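Home Skills, Week 3: Hanging, Clipping and Reading Cloth
Instructor: Shirley Carrier
Clundness Evening Program, Room 21

Welcome back! Tonight is hangers and clothespins, my favorite session of the whole course. Have last week's sorting sheet out, and keep these two in front of you while we talk. 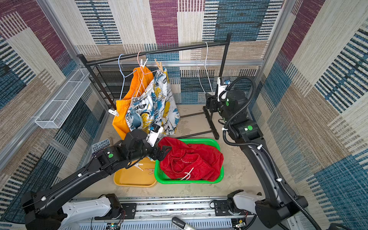
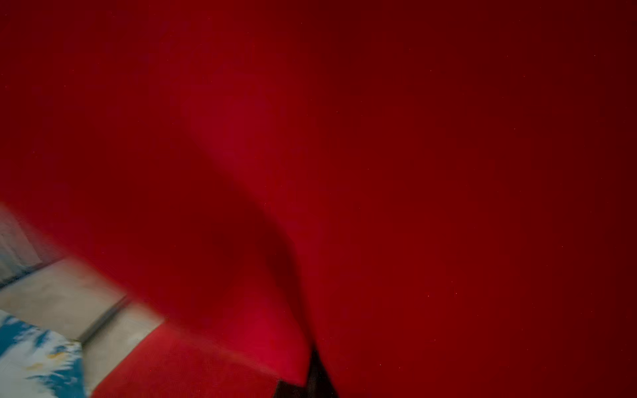 Fig. 1 and Fig. 2. Red cloth in both; the rack, basket and pins are in Fig. 1 only.

Hangers first. Fig. 1 has light blue, pink and white ones on a single rail, and the printed shorts are held at the top with wooden pins. Shorts have no shoulders, so a plain hanger does nothing for them. Pin at the waistband, never the leg! A pin on the leg leaves a dent you'll be ironing out on Sunday night.

Look at how the printed pair overlaps the orange pair. When you hang wet things, slide them apart. A hand's width is plenty.

Loose pins live in a tray (yellow in Fig. 1) and I love this habit. Set it beside the basket, low down, and you reach for both in one bend.

Now creases. Fig. 2 is all folds, with one long S-shaped curve down the middle and pale specks on the right half. Dark cloth shows everything, so shake it hard before it goes up. Twice for anything fuzzy.

Practice for next time
Hang one pair of shorts and one shirt. Write down where you put each pin.
Ghislain Pelletier's drying chart is on page 85 of the reader.
The stain unit moves to May.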